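Honton garage service plans — worth it?

hobnail66
July 10, 2023
Camenzind in Honton want me to sign up for their service plan. It covers one interim and one full service, plus "free" brake checks. The car has done 4000 miles since March. Has anyone come out ahead on one of these?

Plivbridge_Pete
Doubt it. A brake check is a man with a torch looking through the wheel. They did mine free anyway, then rang to say I needed discs. The place in Plivbridge measured them and said they were fine.

tarnside
Bit harsh. I've had the plan for six years and the price never went up on me. My last bill elsewhere was for oil I could have bought myself at half the cost.

Plivbridge_Pete
Six years of paying monthly, though. Have you added it up?

tarnside
No, and I don't intend to.

quillback
Read the small print on mileage. Mine wanted the car in every 1000 miles over the limit or the cover lapsed — that was the Drillanley branch, may be different at Honton. I'd ask for the stamped book as well. Their word on the phone is worth nothing when you come to sell.

hobnail66
Asked them about the mileage. Got "it shouldn't be a problem", so I've not signed. Will get a price from Plivbridge first.
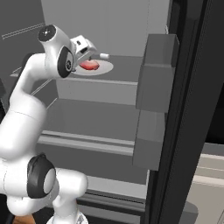 Render of a white robot arm reaching into an open grey cabinet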